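We've been quiet since spring, and now I can finally tell you why: Ovlow is opening a coat and quilt repair library in the old Sikar building this October, and I'm so excited I've already told the mailman twice.

You'll be able to borrow a padded jacket, a winter quilt or a kid's snowsuit for the whole season with one library card. When it comes back, our menders check the seams, top up any flat spots and put it back on the shelf for the next person. We've been testing the idea since January with 317 households, and most of them asked to keep going (a few asked to keep the coats, which wasn't the deal!).

I started Ovlow after a winter of driving bags of perfectly good jackets to the dump with one broken zipper each. It bugged me then and it bugs me now. Padded clothes are a pain to fix at home - the filling creeps out, the lining slips around, the stitching has to go through about four things at once - so people give up on them. We'd like to be the place you go before you give up.
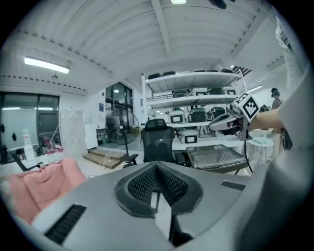 ## What's on the shelves

We open with 1820 pieces, sorted by size and by how cold you expect to be. The kids' section is the biggest. Next comes everyday jackets, then bed quilts, and there's a small rack of long coats for people who wait at bus stops before sunrise. Cards cost $9 a month and cover one item per person, repairs included.

Jayasinghe, the thread and zipper shop two doors down, is supplying our notions for the first year. They also talked me out of plastic zippers, and they were right.

If you'd rather fix your own, the back room has six machines and a long cutting table. Come in after 4 p.m. and someone will help you thread up. Saimi Väisänen is running the repair classes, starting with zippers and moving on to quilted linings in November. "Bring the ugly one," she told me when I asked what beginners should practice on. "You'll be braver with it."
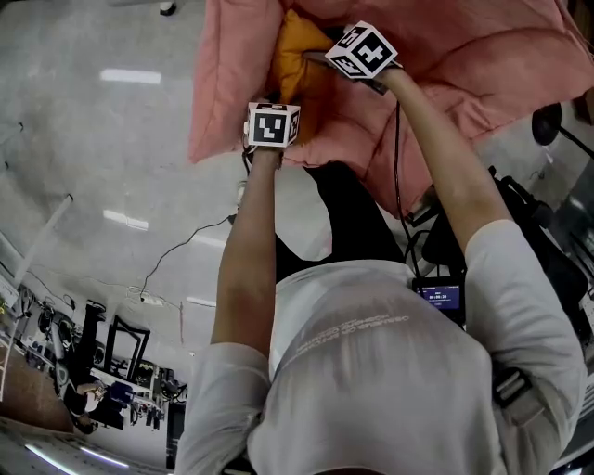
*By Érica Frota, founder, Ovlow*

Donations are open now. We take clean padded coats, vests and quilts in any color, torn or not, at the side door from 10 a.m. to 2 p.m. Please empty the pockets first. We can't take feather pillows or anything that smells of gas.

Nostberg, our second location, should follow in March if the lease goes through. I'll send word when I have keys in my hand.

Reporters are welcome to stop by before we open - call the front desk and ask for me, or for Saimi if it's a sewing question. Samples of the card and the full class list are at the desk too.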